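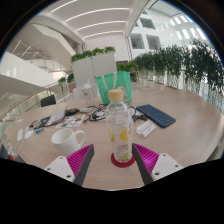
*A bottle between the fingers of one of our hand-held grippers, out at the round table.*

## Who we are

Flollow is a small team that tries out robot grippers, arms, cameras and controllers, then writes up how they behave. We love this stuff! Give us two fingertips that look the same on paper and we'll happily spend the afternoon finding out which one copes better with a mug handle.

Lauri Nieminen and Ratih Hartono started Flollow after years of buying parts from spec sheets and being surprised by what came out of the box. There are seven of us now, and we've put 49 grippers through the same set of everyday jobs (number 50 is on the bench as we write).

## What we do all day

Mostly, we pick things up. Bottles, mugs, cards, cables, whatever is on the table. Hand-held grippers are a favourite of ours for early trials, as you can feel a poor grip in your own wrist long before you've bolted anything to an arm. Ribbed pads, smooth pads, soft tips, stiff tips: we swap them over and go again.

Each set of fingers gets 90 tries per object. Hafiz Lubis looks after the cameras and is very fond of wide lenses, while Rohani Ngau runs the controller trials and keeps the logbook, including the drops. We publish the drops too. They're often the most useful part.

## Who we work with

Our longest-running project is Brendeck, a side-by-side comparison of fingertip shapes and pad colours (yes, colour matters when a camera has to find the finger). Danang Pangaribuan leads it and will talk to you about magenta for as long as you let him.

We also help schools and small workshops choose their first arm. If you've got a gripper you're curious about, or an object that keeps slipping out of yours, send us a note. The odder the shape, the happier we are.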